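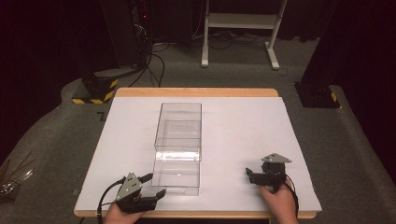 Soporte Jora escribió a las 9:40:
Buenos días y mil gracias por escribirnos con tanto detalle, que no siempre pasa. Antes de mandarle ninguna pieza quisiera entender bien lo del separador de la caja. ¿Se mueve cuando la caja está tumbada, cuando está de pie o en los dos casos? Y otra cosita: ¿ha quitado ya la película protectora de las dos caras? Muchas veces se queda un resto en el canto y la pieza entra forzada, o parece que ha entrado y no ha llegado al fondo de la ranura.

Caso 766
Producto: caja alta de acrílico transparente Pliden, con separador interior
Comprada en: tienda Triver
Estado: abierto

Cliente, 10:15:
Hola de nuevo, y gracias por la rapidez, que yo ya me había hecho a la idea de esperar hasta mayo. Le cuento. La tengo tumbada sobre la mesa del tablero blanco, a lo largo, y ahí el separador se porta bastante bien. El problema viene al ponerla de pie: se oye un clac pequeñito y el panel baja un poco, nada, el grosor de una uña, pero lo suficiente para que lo que guardo arriba acabe torcido (son láminas de papel vegetal, y el papel vegetal no perdona una esquina doblada). La película la quité el primer día, o eso creía yo, que con un material tan transparente vaya usted a saber. Sobre el blanco casi no distingo dónde empieza la pared y dónde acaba, y con la luz de arriba me sale una banda de brillo que no me deja ver nada. Esta tarde la miro con más calma.

Soporte Jora, 10:32:
La entiendo perfectamente, a nosotros en el taller nos pasa lo mismo. Un truco: ponga debajo una cartulina oscura y acerque una lámpara de lado, bien baja. Los restos de película se ven como una sombra lechosa pegada al canto. Si encuentra alguno, tire de él con la uña o con un palillo de madera. Por favor, nada de cúter ni de destornillador, que el acrílico se raya con solo mirarlo.

De paso, ¿me podría medir la caja por fuera? La Pliden se vendió en dos medidas y los separadores no son intercambiables, aunque a simple vista parezcan el mismo.

Cliente, 16:05:
¡Pues tenía usted razón! En el canto izquierdo del separador había una tirita finísima de película, enrollada sobre sí misma como un hilo. Ha salido con el palillo a la tercera. Las medidas: 496 mm de largo y 170 mm de ancho, tomadas con la regla metálica buena. Del fondo no me fío, me salía distinto cada vez, así que lo dejo en blanco si no le importa.

He vuelto a colocar el panel y entra mucho más suave. El clac sigue ahí, eso sí, más flojito. También le confieso que en algún momento limpié la caja con un limpiacristales Leitner que tenía por casa y desde entonces noto una especie de velo en la parte de dentro. No sé si tiene algo que ver o si estoy mezclando dos cosas.

Soporte Jora, 16:28:
Son dos cosas distintas, pero hace muy bien en contarlas juntas. Vamos por orden.

Medidas: corresponden a la Pliden larga. El separador que lleva debería descansar sobre dos topes pequeños, uno a cada lado, que van pegados dentro de la ranura. Si uno se ha despegado, el panel baja justo lo que usted describe. Para comprobarlo:

1. Saque el separador y déjelo sobre un paño.
2. Pase la yema del dedo por dentro de la ranura derecha, despacio, desde la boca hacia el fondo. Tiene que notar un escalón.
3. Haga lo mismo en la izquierda.
4. Anote en cuál falta el escalón o en cuál se mueve.

Velo: mire la etiqueta del limpiador y dígame si lleva amoniaco o alcohol. De momento no lo use más. Agua tibia, una gota de jabón neutro y un paño de microfibra bien enjuagado, sin apretar y sin hacer círculos. Para secar, otro paño limpio a toquecitos. No use papel de cocina, aunque tiente.

Cliente, 18:50:
Deberes hechos. En la ranura derecha noto el escalón clarísimo. En la izquierda hay algo, pero baila, y al empujar con el dedo se ha quedado suelto y lo he recogido del fondo: un taquito transparente diminuto que casi pierdo en la alfombra. Lo he metido en un sobre con el número del caso escrito, por si lo quieren ustedes de vuelta.

La etiqueta pone alcohol, efectivamente. He lavado la caja como me dice y el velo ha mejorado bastante por un lado, aunque en la parte baja todavía queda una zona mate. Con paciencia igual se va, mañana le doy otra pasada.

Una pregunta tonta, ¿puedo pegar yo el taquito? Tengo un pegamento instantáneo sin estrenar.

Soporte Jora, 19:10:
De tonta no tiene nada, pero guarde ese pegamento, por favor. El instantáneo deja un cerco blanco alrededor que luego no hay forma de quitar, y en una pieza así se ve desde la puerta. Le mandamos un juego de topes nuevos con su adhesivo para acrílico y una hoja con la distancia marcada a tamaño real. El taquito viejo se lo puede quedar o tirar, como prefiera. No tiene que pagar nada, la pieza entra en la garantía, y tampoco hace falta que pase por Triver con el recibo.

Mientras llega, deje la caja tumbada como la tiene y guarde las láminas aparte. Si en la segunda pasada la zona mate sigue igual, escríbame aquí mismo y vemos si conviene pulir.

Referencia del recambio: 2000, juego de topes Pliden largo
Estado: pendiente de envío

Cliente, 19:22:
Estupendo, muchísimas gracias. Las láminas ya están en su carpeta y el pegamento, de vuelta al cajón. Le escribo en cuanto llegue el sobre.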